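Informe de avance del proyecto Vusa
Dirigido a: Edileuza Nogueira, seguimiento de proyectos, Festlow
Preparado por: equipo de software de manipulación, Citument
Periodo: de enero a marzo

Estimada Edileuza:

Antes que nada, gracias por la paciencia con la entrega de este informe, que llega una semana más tarde de lo acordado. Queríamos esperar a que terminara la última tanda de pruebas en simulación para no mandarle cifras a medias, y la tanda, como suele pasar, se alargó. Creemos que la espera ha valido la pena, aunque hay una parte del trabajo que va por detrás del plan y de la que le hablamos más abajo con todo el detalle que podemos dar.

Planificación de movimientos

El grueso del trimestre se nos ha ido en el planificador para los dos brazos. En el informe anterior le contábamos que cada brazo planificaba por su cuenta y que un módulo aparte vigilaba que no se estorbaran. Era una solución cómoda para empezar, pero en cuanto las tareas se hacían sobre una superficie con objetos pasaba demasiado tiempo con un brazo esperando al otro. Ahora los dos se planifican juntos, con un único presupuesto de tiempo, y el módulo de vigilancia ha quedado como última red de seguridad.

El cambio nos obligó a reescribir la forma en que se guardan los modelos de colisión, cosa que no estaba prevista y que se llevó casi tres semanas. A cambio, añadir un mueble nuevo a una habitación es hoy cuestión de minutos, y eso lo hemos agradecido mucho al preparar los entornos domésticos.

Pruebas en simulación

Hemos ejecutado 1.063 episodios de la tarea de recoger un objeto pequeño de un escritorio y dejarlo en otro punto de la misma superficie. De ellos, 641 terminaron bien según el criterio que pactamos con ustedes en la reunión de arranque (objeto dentro de la zona de destino, sin contacto con nada más por el camino). Es algo más del sesenta por ciento, lejos todavía de lo que nos gustaría enseñarle al cierre del proyecto, pero claramente por encima de lo que conseguíamos con el planificador antiguo en las mismas habitaciones.

Los fallos los hemos ido leyendo con calma, episodio por episodio cuando hacía falta. La mayor parte viene de agarres mal elegidos: el planificador lleva la pinza adonde se le pide, pero la pose de agarre propuesta no era buena. Después están los roces con objetos vecinos, sobre todo con plantas. Las hojas nos han dado más trabajo del que habríamos imaginado. Nuestro modelo de colisión las trataba como un bloque macizo, con lo cual había rincones del escritorio que el robot daba por inalcanzables sin motivo, y al afinar la malla nos pasamos al otro extremo y empezaron los roces. Estamos probando un margen intermedio que se ajusta según la distancia al objeto de interés, y las primeras ejecuciones nos animan.

Percepción

La estimación de pose funciona ya con la vista desde el propio robot, inclinaciones incluidas. Esto último lo pedía expresamente el plan de trabajo y nos tenía preocupados: cuando la cámara se ladea mucho, el detector que heredamos de Tefera confundía con frecuencia el plano de la mesa con el de la pared. Lo hemos reentrenado con vistas giradas a propósito, y ahora recupera la horizontal a partir de los bordes de suelo y muebles antes de buscar objetos. Quedan casos difíciles con objetos oscuros y pequeños, donde la máscara sale incompleta y arrastra el error al agarre. Sospechamos que buena parte de los fallos del apartado anterior empieza en realidad aquí, y lo queremos confirmar antes de tocar nada más.

Herramientas

El visor de episodios, que nació como una utilidad interna sin muchas pretensiones, se ha vuelto la herramienta que más usamos. Permite rebobinar una ejecución, superponer la trayectoria planificada a la ejecutada y etiquetar el tipo de fallo. También hemos dejado montada la ejecución nocturna: cada cambio en el código lanza una batería corta de 25 episodios, y los lunes corre la completa, de 491. Ya nos ha avisado de dos regresiones que a mano se nos habrían escapado durante días.

Retrasos y próximos pasos

El paso al robot físico estaba previsto para el final de este periodo y no ha empezado. La reescritura de los modelos de colisión se comió ese margen y preferimos decírselo así, sin adornos. Proponemos arrancarlo en mayo, con la misma tarea del escritorio y velocidades reducidas, y dejar para el verano las tareas que exigen pasar un objeto de una mano a la otra. El presupuesto no cambia; lo que pedimos es mover horas de integración de un trimestre al siguiente, y adjuntaremos la tabla revisada en cuanto nos dé su visto bueno.

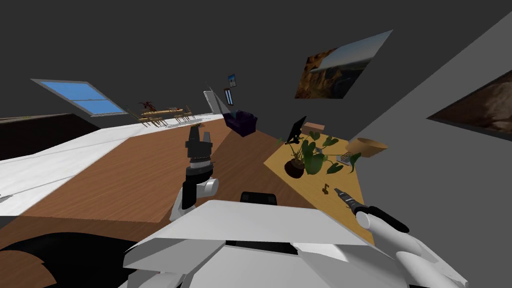 Mientras llega su respuesta seguiremos con los márgenes de colisión y con los objetos oscuros, que son las dos cosas que no dependen de ese calendario. Si le viene bien, podemos enseñarle el visor en una llamada corta, cualquier mañana a partir de las diez.

Un saludo muy cordial de todo el equipo.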